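Werkstatt-Tipps der Roboter-AG Manenley: Teile greifen in der Simulation

Stand: 13. August 2018

Die Hinweise gelten für die Aufgabe »Spannen und Ablegen« im Projekt Jelline. Bitte vor dem ersten Lauf lesen.

Ablagen so dicht an die Vorrichtung stellen, dass der Arm sie ohne Umgreifen erreicht. Zwischen zwei Teilen muss eine Fingerbreite Luft bleiben, sonst schiebt der Greifer das Nachbarteil mit. Anfahrpunkt immer 77 mm über der Auflage, danach senkrecht absenken.
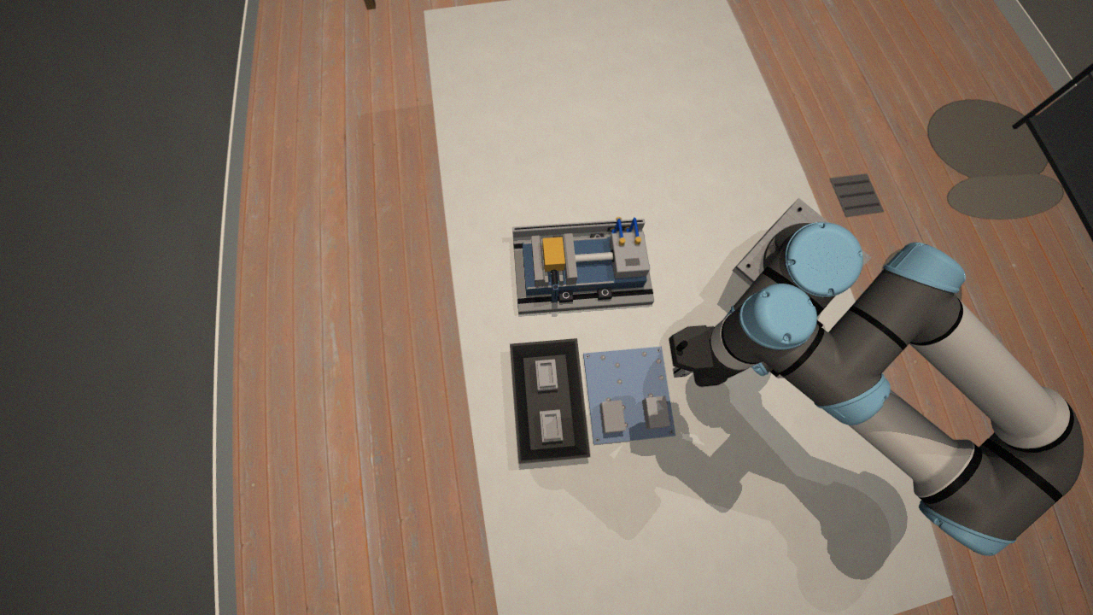 Arm, Spannvorrichtung und beide Ablagen auf der Matte

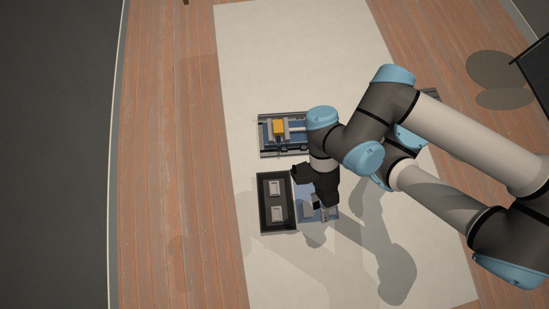
Geschwindigkeit auf den letzten 26 mm auf 8 Prozent setzen. Wer schneller absenkt, bekommt in der Physikberechnung Durchdringungen, und das Teil springt weg. Hilft das nicht, Reibwert der Finger prüfen. Der Standardwert aus der Vorlage ist zu niedrig.

Schatten erst zum Schluss einschalten. Beim Einrichten kosten sie nur Rechenzeit. Für die Abgabe müssen sie an sein, die Auswertung von Ruaridh Baxter erwartet das.

Läufe fortlaufend nummerieren, beginnend mit 1003. Keine Umlaute im Dateinamen. Abgebrochene Läufe nicht löschen, sondern in den Ordner »Dekeck« verschieben. Yến Lò wertet sie für den Wettbewerb getrennt aus.

Koordinaten der Ablagen nach jeder Änderung neu einlesen. Die Werte vom Juli passen nicht mehr.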